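Getting Marks Off a Wood Table (and Keeping Them Off)
February 2018

We've had the same wood table for a good long while now, and it has been a desk, a craft bench, a homework spot and, for one memorable holiday, the only place in the house to roll out pie dough. So it gets dirty in every way a table can, and I've tried most things on it.

For everyday grime I use a soft cloth, warm water and a few drops of dish soap, wrung out until the cloth barely feels damp. Wipe along the grain and then go over it again with a dry towel.

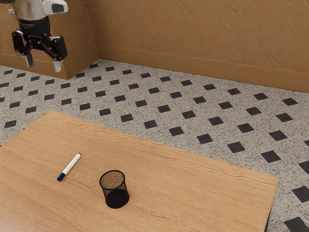

Sticky rings from cups want a little more patience. Lay a warm, damp cloth on the ring for 30 seconds, lift it, and rub gently with your fingertip through the cloth. I used to go straight for the scrubby side of the sponge and I'm still sorry about it - there's a dull patch by my chair that no polish has ever brought back!

Speaking of polish, I like the Casari paste, put on very thin. Let it sit 5 minutes and buff it with an old T-shirt. I do this in April, when the windows can be open, and once more before the winter company comes.

Ink is the one everybody writes to me about. Most dry-erase marks will come up with a dab of rubbing alcohol on a cotton swab, but do try it underneath the table first, as some finishes go cloudy (shellac especially, so leave the alcohol in the cabinet if you have an older piece).

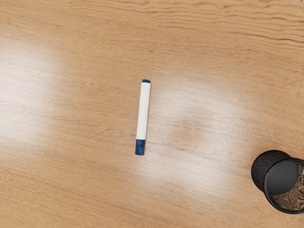
What if the mark has been there for weeks?
Try a little plain white toothpaste on a damp cloth, rubbed along the grain, then wipe it clean. It may take 3 goes, and you'll want a bit of polish on that spot afterward.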